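How Does Electricity Get to the Plug?

Electricity travels a long way before it reaches your home. The last stop is often a wall socket or a power strip, which lets you plug in several things at once.
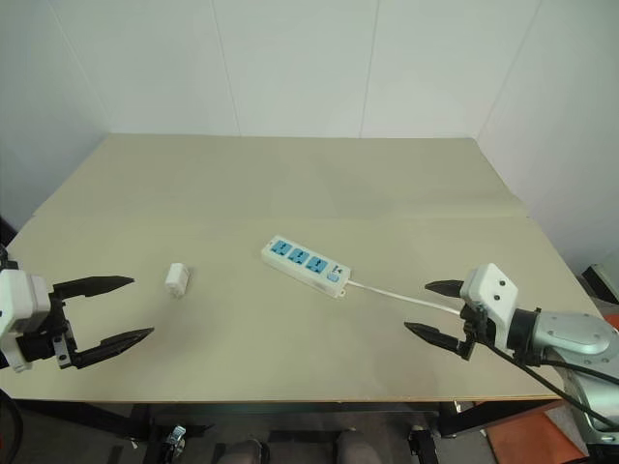 Where it starts

Most electricity is made in power stations. The town of Greltley gets its power from a dam on the Waltisa River. Water falls through a pipe and pushes the blades of a big wheel called a turbine. The turbine turns a generator, and the generator makes electricity. Other power stations use wind, or steam from boiling water.

Along the wires

Thick cables carry the electricity across the country. They hang high up on tall metal towers. The line from the Waltisa dam to Greltley is held up by 1093 towers. If you stand near one on a damp day, you may hear it buzz.

The electricity in these cables is much too strong for a house. Near the town it goes through a transformer, a machine that makes the voltage lower. Voltage is a measure of how hard electricity is pushed. A second, smaller transformer near your street lowers it again.

Inside your home

A cable brings the electricity to a box of switches called breakers. Wires run from the box, behind the walls, to the lights and sockets. If too much electricity flows through one of the wires, its breaker switches off.

What is a circuit?

Electricity needs a complete path to flow. This path is called a circuit. It goes out along one wire, through the lamp or toaster, and back along another. Turning off a switch makes a gap in the path, and the lamp goes out.

Staying safe

Never put anything except a plug into a socket.
Keep water away from plugs and cords.
Hold the plug, and not the cord, when you pull it out.
Do not plug one power strip into another.
Tell an adult if a cord is cracked or feels hot.

Words to know

Generator: a machine that makes electricity when it is turned.
Circuit: a complete path that electricity can flow around.
Breaker: a safety switch that turns itself off.

Written by Vasilică Olteanu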